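Toy Library Questions, Answered

How does borrowing work at Putden?
Pick up to six items, bring them to the desk, and keep them for a month. We have 614 toys on the shelves right now and we love seeing them go out the door!

Do I need to pay?
Membership is $17 a year per family, and grandparents can use the same card. There's no extra charge for the big stuff like ride-ons and marble runs.

What ages do you cover?
Babies through second grade. Aušra Grīnberga looks after the baby shelf and is wonderful at matching a rattle to a very picky nine-month-old.
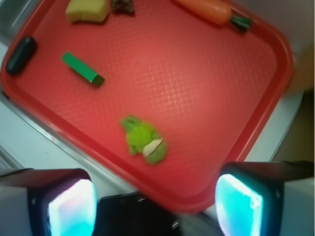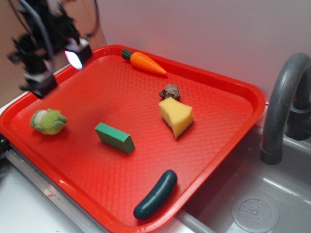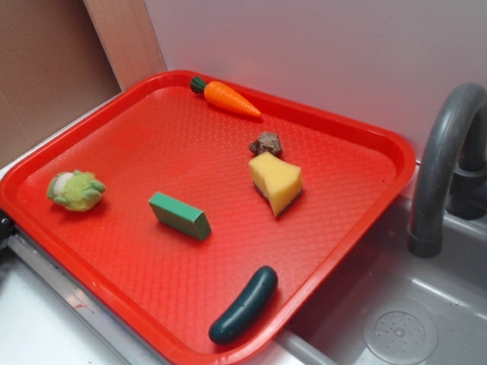
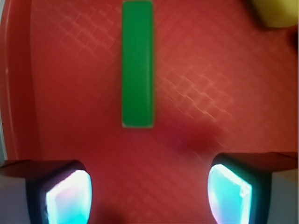

The red tray.

What if we lose a piece?
Please tell us! A missing puzzle piece or train track is usually easy to replace, and we keep a drawer of spares. We only ask for money when a whole toy is gone.

Can I reserve something for a birthday party?
Yes, and do it early. The Flarent building set has 300 pieces and is booked nearly every weekend. Email Justinas Hunt with the date and the number of kids, and he'll put your name on it.

Do you take donations?
We'd be thrilled. Clean, complete and no button batteries, please. Wooden trains, dress-up clothes and board games in more than one language are always on our wish list (Alper Ekinci is building a fantastic shelf of those).

Are you open over the holidays?
We close for the last part of December. Anything due back then is automatically renewed, so go ahead and play!

Can my kids stay and play?
Please do! The play corner is open until 4:30 p.m., and a grown-up needs to stay with them.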